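编号 3952 桌面及沥水架区域检查表,适用地点:Flundale 楼内共用茶水间及相邻工作桌。检查周期为每月一次,本次为四月例行检查。
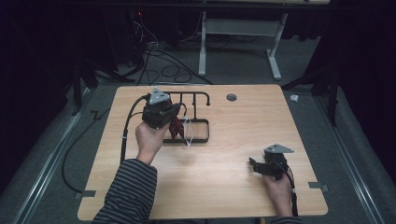

检查结论分为三档:合格、待改、停用。“待改”项须在下次检查前处理完毕;“停用”项当场贴签,复检通过后方可恢复使用。备注栏只记录与标准不符之处,以及虽然合格但需要继续观察的情况。

## 一、工作桌

| 序号 | 检查项目 | 判定标准 | 结论 |
|---|---|---|---|
| 1.1 | 桌角 | 圆角完整,无毛刺、崩边 | 合格 |
| 1.2 | 台面 | 浅色木面无鼓包、开裂 | 合格 |
| 1.3 | 桌面水平 | 水平尺气泡不出刻线 | 待改 |
| 1.4 | 桌腿紧固件 | 手拧不动,无缺失 | 合格 |
| 1.5 | 线孔内圈 | 与孔壁贴合,不高出台面 | 合格 |
| 1.6 | 额定载荷标签 | 字迹可辨 | 待改 |

备注:

- 1.3 靠墙一侧偏低。地毯下基层不平,调节脚已旋至末端,仍差少许。建议加垫片,不得用折叠纸板代替。
- 1.5 灰色内圈用指腹按压一周,无松动。孔内有少量碎屑,已吸除。
- 1.6 标签边角翘起,载荷数值磨损。向 Clirnex 申请补发,补发前按旧台账执行。

## 二、沥水架

架体为黑色细金属杆,后部为一排竖齿,下部为浅托盘,盘底为浅色木条。金属部分与木质部分分开判定。

| 序号 | 检查项目 | 判定标准 | 结论 |
|---|---|---|---|
| 2.1 | 竖齿 | 无弯折,间距一致 | 合格 |
| 2.2 | 齿端 | 圆头完好,无露尖 | 合格 |
| 2.3 | 焊点 | 无开焊、锈点 | 待改 |
| 2.4 | 托盘黑色边框 | 无变形,不割手 | 合格 |
| 2.5 | 木条 | 无霉斑、劈裂、翘曲 | 合格 |
| 2.6 | 整体稳定性 | 四角着桌,轻推不晃 | 合格 |
| 2.7 | 摆放位置 | 不压线缆,不遮线孔 | 合格 |

备注:

- 2.3 背面靠下一处焊点有轻微锈迹,擦拭后仍可见。强度未受影响,暂不停用。涂层修补须使用可接触餐具的材料,普通防锈漆不适用。
- 2.5 木条两端是积水部位,检查时须翻面。本次翻面未见变色,含水情况以手感判断,未使用仪器。
- 2.6 加载试验按 1000 克进行,重物置于托盘中部,静置后卸下,边框无残余变形。竖齿不作承重用途,不做加载。

## 三、小件厨具

线材类厨具单列检查。此类器具的断丝不易察觉,清洗时可能划伤手指,脱落的短丝也可能混入食物。

| 序号 | 检查项目 | 判定标准 | 结论 |
|---|---|---|---|
| 3.1 | 线圈闭合 | 无断丝、脱丝 | 合格 |
| 3.2 | 白色表层 | 无剥落、起泡 | 待改 |
| 3.3 | 线根部 | 拉动无位移 | 合格 |
| 3.4 | 放置方式 | 置于托盘内,不外探 | 合格 |

备注:

- 3.2 弯折处表层发暗,尚未剥落。列为观察项,下次检查时如出现裂纹即报废,不做修补。
- 3.4 取放时应先越过托盘边框再横移,避免线圈勾住竖齿。

## 四、线缆与地面

| 序号 | 检查项目 | 判定标准 | 结论 |
|---|---|---|---|
| 4.1 | 线缆外皮 | 无破损、压痕 | 合格 |
| 4.2 | 桌边垂线 | 弯折平缓,不受桌沿挤压 | 合格 |
| 4.3 | 地面余线 | 收拢,不入通道 | 待改 |
| 4.4 | 地毯 | 平伏,无翘边 | 合格 |
| 4.5 | 桌侧通行宽度 | 不小于 692 毫米 | 合格 |

备注:

- 4.3 桌子左侧地面有散放的黑色线圈。应以魔术贴扎带收拢,贴近桌腿放置。不使用一次性尼龙扎带,剪口锋利。
- 4.5 测量点取桌沿至对面柜门把手最突出处。柜门开启时不计。

## 五、人员操作

1. 操作前确认袖口不会勾挂竖齿。宽松长袖应卷起或扣紧。
2. 线缆不得从沥水架托盘上方跨越后再受力。
3. 湿器具不得经过插座上方。
4. 器具跌落后先检查断丝,再放回托盘。
5. 离开前将桌面线缆归位,线孔保持敞开。

## 六、待改项汇总

| 项目 | 处理方式 | 负责方 |
|---|---|---|
| 1.3 | 加硬质垫片后复测 | Flundale 物业 |
| 1.6 | 补发标签 | Clirnex |
| 2.3 | 除锈、补涂层 | Gill 维修点 |
| 3.2 | 继续观察 | 茶水间管理方 |
| 4.3 | 收线并固定 | 使用部门 |

本表替换旧版 Clundunent 检查单。旧版中沥水架与桌子合并为一项,无法单独停用,现予拆分。旧版剩余表格约 11 份,不再发放,已填写的按原编号归档。

复检时只填写第六节所列项目,其余沿用本次结论。若更换沥水架或移动桌子,须重新填写全表。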